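**Snack box for a friend overseas: box first or snacks first?**

**gridpaper_myrto** wrote:

Hi all, long time reader, hardly ever post. I'm putting together a snack box for my cousin in Cliltden (she moved there in June and complains about the servo food every single time we talk) and I've got myself in a muddle over the order of things. I bought the box first because I loved the colour, then went a bit mad at the Asian grocer, and now I'm playing Tetris with the lot.

My question for you lot: do you lay everything out first and plan it, or just start chucking things in and shuffle as you go? Budget was 34 dollars for the snacks and I went over, no surprises there.

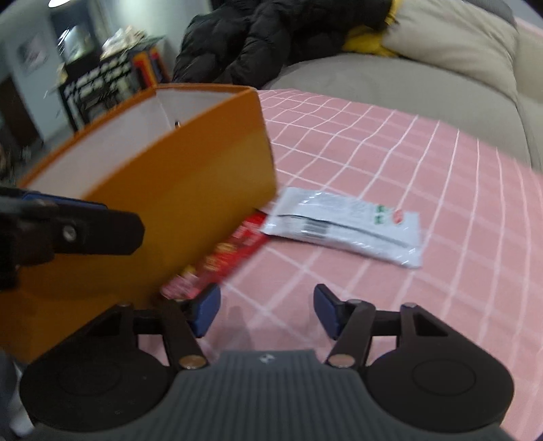 *The orange box and a couple of the packets, early days*

Any tips welcome, especially for stopping everything sliding to one end!

— Myrto Nikolaidis (yes, same Myrto from the swap thread)

---

**tuckshop_tess** wrote:

Ooh love the orange! I'm a lay-it-all-out person. Biggest bags go at the back standing up, then medium ones leaning on those, and lollies last because they'll fill any hole you give them. I did 7 of these for my netball girls last Christmas and by the end I could do one in the time it took the kettle to boil.

---

**Cardigan Bay** wrote:

Disagree with Tess on standing the big ones up. They flop. Lay them flat on the bottom, heavy to light, same as a grocery bag. It's a box, it's not a shop window.

---

**tuckshop_tess** wrote:

But then she opens it and sees one layer! Half the fun is seeing all the labels at once. If they flop you haven't got enough in there, buy more chips :)

---

**oldmate_irkau** wrote:

Posting it or handing it over? Makes all the difference. I sent one up to Irkau in just its pretty box, no outer carton, and the corners arrived looking like the dog had been at them. If it's going in the mail I'm with Cardigan, flat as you can. And check what the post will take before you seal it, my sister got caught out with jerky.

---

**gridpaper_myrto** wrote:

Handing over! Well, sort of. My uncle's flying over and has promised me a corner of his suitcase, so it'll go in with his jumpers packed around it. I've measured it against his bag and there's 2 fingers to spare.

So I went with Tess's way, sorry Cardigan. White and blue bag standing at the back right, a cream one leaning behind it, and the big red 掌心脆 in front because it's the loudest thing I bought and she'll spot it straight away.

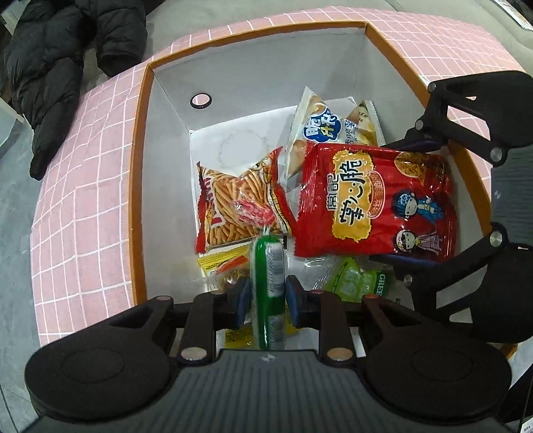

The fried noodle sticks went on the left so she can see them through the little window, and I've put a red lolly on top of those. I've still got a few lollies in a bowl in the kitchen but I keep eating them, so we'll see how many make it in. Do I need tissue paper or is that overkill?

---

**Cardigan Bay** wrote:

I forgive you. It does look good, I'll admit, and the pink check with the orange rim is very cheerful. No tissue. It eats up space you could be using for snacks.

---

**tuckshop_tess** wrote:

TISSUE. One sheet, scrunched, under the red bag so it sits up a bit higher. I get mine from Antoniadis on the main street, big pack, lasts forever. Shredded paper is the one to avoid, she'll be finding it in her carpet for a year.

---

**lurker111** wrote:

I use socks. Nice new socks, rolled up, stuffed in the gaps. It's padding and it's a present.

---

**gridpaper_myrto** wrote:

Oh socks!! Love that, and it's cold over there too. Where do people get a card that'll fit in flat, by the way? The ones I've got from Gridden are all too long and I don't want to fold one.

---

**oldmate_irkau** wrote:

Write it on the inside of the lid, if it's got one. Otherwise trim the card down, she won't mind a wonky edge.

---

**tuckshop_tess** wrote:

Please don't trim a nice card, mate. Tape it on top.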